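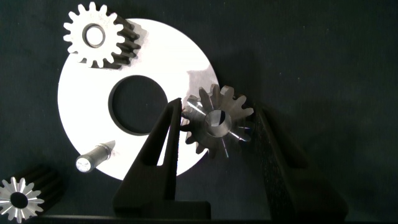
So I've been learning to ride a bike again at my age, and my legs have opinions. The last time I owned one I was in high school, and it had a basket. The new one is a secondhand Wasska with 5 gears, and I use 2 of them.

It started in August when Veikko Manninen from next door asked if I wanted to come along on the Tirau loop. Flat, he said. Easy, he said! Veikko rides 100 miles before lunch for fun, so I should have asked a few more questions about what he means by flat. I pushed the bike up the whole last hill while he circled back to check on me — twice — eating a banana. 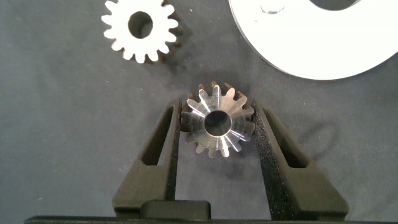
But I went back out the next morning, by myself, down to the bakery and home again (cinnamon roll in my jacket pocket, squashed but fine). And then again. I keep it short and go early, before the trucks get going on the Mastgate road, and I wave at everybody, including the man with the three beagles who never waves back.

I did get a little app that adds up your points. I'm at 3,443 and have no idea what they're for. My sister says you can trade them for socks. 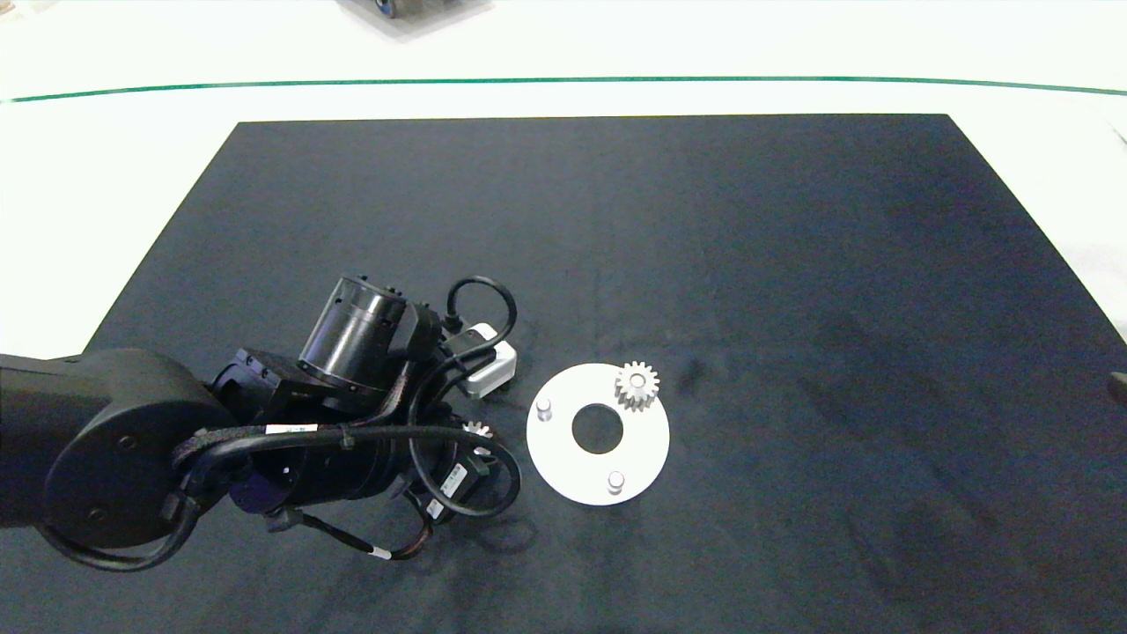

Things I've figured out so far

Padded shorts. Just buy them, don't be proud like I was.

Eat something first. Toast is plenty for me, but coffee on its own is a terrible idea and I had to sit on a wall for a while to think about that.

Learn to shift before the hill and not halfway up it! I still get this wrong, and the crunch it makes is awful.

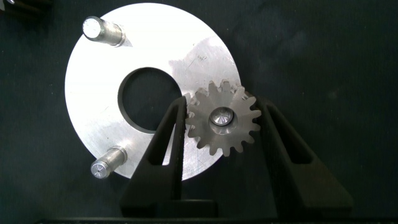
Round metal plate with a big hole in the middle.

Next up is the path out to Polat, if the rain ever quits. Veikko says there's a pie place at the far end, so I'm going even if I have to walk half of it.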